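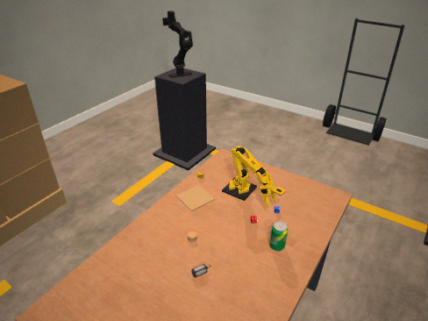 I have wanted a machine to tidy up after me since I was about nine, so you can imagine how I felt when the nights drew in this November and I finally had time to play with simulated robot arms in the evenings. I'm completely hooked. I've eaten tea at the keyboard more often than I should admit, and the washing-up (yes, I know) has suffered.

The question I keep coming back to is a simple one. Can these things do chores yet? I don't mean a dance or a backflip on a stage, I mean clearing the table after a board game, putting the dice back in the box and dropping the empty can in the recycling. It's a dull job that takes me under a minute, and I now think it is one of the best tests going.

Take the dice. They're tiny, they're hard, and if a fingertip catches one on a corner it skitters off somewhere else, and then the whole plan is out of date! A small arm has to come down nearly straight, with its fingers open by the right amount, and it has to be turned to suit the faces of the cube. I do all that without looking while talking to someone about the score. Getting a simulated arm to do it at all had me cheering out loud at eleven at night.

The can is a different sort of trouble. It's far wider than a die, so the same fingers that were fussing over something the size of a sugar lump now have to open right up, or else pinch it by the rim. An empty one tips over if you so much as breathe on it. A full one might be too heavy for a hobby arm to hold out at full stretch. You and I pick up a can and know in an instant which it is, and most cheap arms have very little to tell them.

Then there are the flat things. I have a real soft spot for flat things, as they show up every weakness a gripper has. A thin board lying on a table gives you nothing to get hold of, and what a person does is slide it to the edge and let it hang over a bit, or get a fingernail under it. I've tried teaching the sliding trick and it's lovely when it goes right, but it went right in 2 tries out of 20 on my first evening. Fifteen of the others ended with the board on the simulated floor. The less said about the remaining three the better.

I've been using a free package called Varma for all this, with practice rooms from a little project called Clernell. The rooms are a big part of the fun. You get boxes, trolleys, painted floor lines and all the clutter of a back room or small workshop, and you can change the lot between runs. I left mine going overnight and came down to 3000 attempts at moving a single die, which is more practice than I've had at anything in my life, apart from making toast.

Of course the real world isn't so tidy. A friend works at Prindard, a packing firm out towards Dutdale, and they did a trial with an arm on one of the benches. It was brilliant at lifting the same part out of the same tray all day long. Then the trays came in from a different supplier, slightly shallower, and someone had to stand next to it for most of the morning. She still speaks of it fondly, mind you, and she says everybody on the bench wants it back, as that tray job is murder on the wrists.

So, chores. My feeling is that single steps are very nearly there. Pick up this, put it in that, with decent light and a bit of patience: yes, I'd believe it, and I'd pay to watch it. What's missing is the stringing together. Clearing a table means deciding what is rubbish and what isn't, what goes where, and what to do when the thing you just put down rolls away again. It also means knowing that a key fob is never, ever to go in the bin with the cans!

I'm more hopeful than I was in the summer, though. Next on my list is a proper run at the whole job, one arm, one table, everything into its right place, and no help from me once it starts. I'm giving it a fortnight of evenings. If anyone has a good way of teaching an arm to get its fingers under a thin board, please leave a comment, I'd love to hear it. Right, I'm off to do those dishes by hand.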